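Ticket 4200-B: Drive swap cell, gripper loses carrier or stalls at lower bay
Status: Open, waiting on requester
Opened by: Alfredo Tagle
Assigned to: Nestor Sebastian
Equipment: Disassembly cell, two arms, cell name Lumbao
Control software: Zullell
Priority: Normal (requester asked for High, see comment 2)

Original report, Monday, July 14, 2025

Arm 1 keeps failing on the lower drive bay. It goes down to the blue latch, closes, starts to lift, then Zullell throws "grip width out of range" and parks the arm. Upper bay is fine. I restarted the controller and ran it again with the same result. The Pasar rep told us on the phone that this is a known thing with the finger pads and that the new pads fix it. Please order the new pads. We need this running by the end of the week.

Alfredo

Comment 1, Nestor Sebastian

Before I order anything: how many tries, how many faults, and was it the same case each time? "Keeps failing" could be twice. Also, what did the rep look at before he decided it was the pads? If the pads were bad I would expect trouble at the upper bay too. Same fingers, same carrier, same blue plastic.

Send me the Zullell log from the shift, the whole thing and not the summary page. The summary rounds the grip width.

Comment 2, Alfredo Tagle

Log attached. 81 lift attempts at the lower bay, 78 completed, the rest faulted. I know that sounds OK on paper but every fault needs a person to open the cell, free the carrier and home the arm. The rep didn't look at anything, I described it to him. Can this go to High?

Comment 3, Nestor Sebastian

Leaving it at Normal. The cell runs.

I read the log. All the faults come after the changeover to the second batch of towers. Before that, nothing. So either the pads wore out at the exact minute somebody changed the batch, or something else changed with it. I know which one I'd bet on.

Things I want checked, in this order:

Case position. The towers lie on their side on the slatted table and we locate them off the outer shell. The older ones have a stiff shell. If the second batch has a front bezel that isn't snapped home, the case can sit off and the taught point for the lower bay goes with it. The upper bay has more room around it and would forgive that.

Cables. The SATA leads and the red wires run between the two bays. If a lead is lying across the carrier when the fingers close, the gripper reads wide. That would give us exactly this fault code.

Tool mount. Somebody put a wrench on the finger plates in October and there is no torque value in the maintenance sheet. It says "tightened." I don't know what I am supposed to do with "tightened."

Pads last.

Comment 4, Alfredo Tagle

Checked the bezel on one of the tower cases and yes, it was hanging a bit open at the corner. Pushed it in and ran it. No fault. So that's it? Should I close?

Comment 5, Nestor Sebastian

No. With a failure rate like that, one clean run tells you nothing. You could leave the bezel open and get a clean run most of the time. Please don't close it.

Run it with bezels in, then with bezels out, same program, same speed, up to 200 lifts if you can get the time on the cell. Write down the faults by hand as well, with the grip width from the live page. And keep the speed where it is. The last time we had a ticket on Lumbao somebody slowed the approach down "to help" and we lost two days working out why the numbers had moved.

Comment 6, Alfredo Tagle

I can't get 200 this week, there is a demo. Did a shorter set. Bezels in, no faults. Bezels out, 4 faults. Widths are in the sheet. The Pasar rep called again and says they also have a firmware update that handles offset cases automatically.

Comment 7, Nestor Sebastian

Handles them how? There is no camera input to that routine in our version as far as I can find, and I have been through the manual twice. If it widens the tolerance on the grip check, then it isn't handling the offset, it is hiding it, and we'll be picking drives up off the table. Ask him for the release notes in writing. I'll read them. I won't install anything before that.

Your numbers are better than I expected and they do point at the case position. What they don't rule out is cables, because a case that sits off also puts the leads in a different spot under the fingers. Both stories fit. I looked at the widths and two of the faults are wider than I would get from an offset alone.

Came over to the cell myself after lunch. Notes:

Finger plate bolts: checked with the hex key, all snug. Marked them with paint pen so we can see if they move. I have written a torque value on the maintenance sheet with a question mark next to it until Zukar confirms what the mount is rated for.

Pads: not worn. Some blue plastic smear on one side, wiped off. I am not ordering pads.

E-stop and panel: tested the stop before I put my hands in. Works.

Fixture: not part of this fault. Left alone.

Lower bay point: retaught with the case pushed up against the stops by hand. The old point was a little shallow. Saved as a new program, old one kept. Do not overwrite the old one.

Leads: dressed the SATA cables back by hand for the runs I did. This isn't a fix, I just wanted them out of the picture while I looked at the position.

Next for Alfredo: run the new program with leads as they come, not dressed, and bezels pushed in. If faults come back, it's the leads and we talk about a clip or a different approach angle. If it stays clean through the demo, I will believe the case position explanation about halfway, and we do the long run after.

Photos attached to this comment, both from the cell.
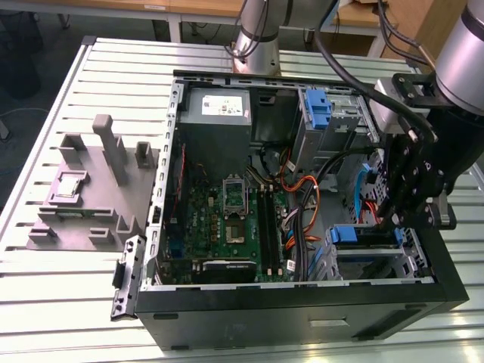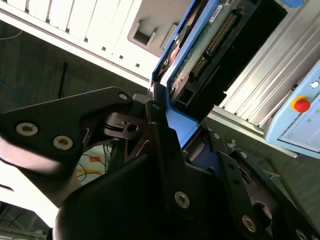
Attachments to comment 7: arm over the lower bay of an open tower (first), and a drive in its blue carrier at the gripper fingers (second).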